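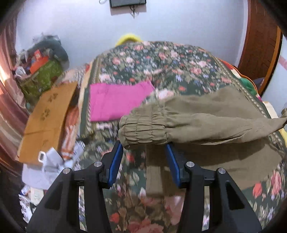
Levska Island

Levska is the smaller of the 2 inhabited islands in the Jernik group, and it's the one I know best, so I've ended up writing the page for it. The bigger island, Tultelska, has its own article with the airport and ferry details. I've kept this one to Levska and tried to fix the old version, which had the mountain on the wrong side of the island.

Geography

The island is long and thin and bends in the middle like a boomerang. It covers 20 square kilometers, most of it steep. The high point is Mount Arroyo at 419 meters, near the northern end, and on a clear morning you can see Tultelska from the top (I've been up there four times and had exactly one clear morning!). South of the mountain the land drops to a saddle of old lava covered in ferns, then rises again to a line of low hills without any names on the map, although every family on the island seems to call them something different.

A reef runs along the whole west side and closes off a shallow lagoon. The east side has no reef to speak of, so the swell comes straight in against the cliffs and there is nowhere to land a boat. One stream, the Little Arroyo, runs all year. The others are dry beds until the rains come, and then the coast road goes under water in three places.

Climate

Warm, damp and windy. June is the coolest month and, for my money, the best one to visit – the trade winds keep the bugs down and the lagoon is at its clearest. The wet season is sticky and long. Bring a light layer for the evenings whatever the calendar says, as the wind over the saddle gets surprisingly cold after dark.

People and villages

The last count put the population at 852. Most people live in Port Levska, on the inside of the bend, where the lagoon is deep enough for the supply boat. The other village, Sand Point, is down at the southern tip and has a school, a chapel and a shop that opens when it opens. A lot of younger people move to Tultelska for high school and stay on there for work, but plenty come back later to build on family land.

Economy

Taro, bananas and fishing, more or less in that order. Vanilla was a big thing in my grandmother's day and a few growers have started it up again on the slopes behind Port Levska. There are also a handful of guesthouses. I don't list prices on this page because they go out of date before I can get around to changing them.

History

The first settlers came across from Tultelska by canoe, and the stone platforms they built can still be found in the woods above the stream. Gayan Mollah's little book on the islands is what I lean on for this section. He dates the platforms earlier than most people do and I find him pretty convincing, but the question is still open. The road between the villages was a footpath for generations – older folks still call it "the track" even now that it's paved.

Getting there

The supply boat from Tultelska takes passengers, weather permitting. The crossing is rough outside the reef, so sit near the back. There is no airstrip on Levska.

Page last revised 12 Nov 2025.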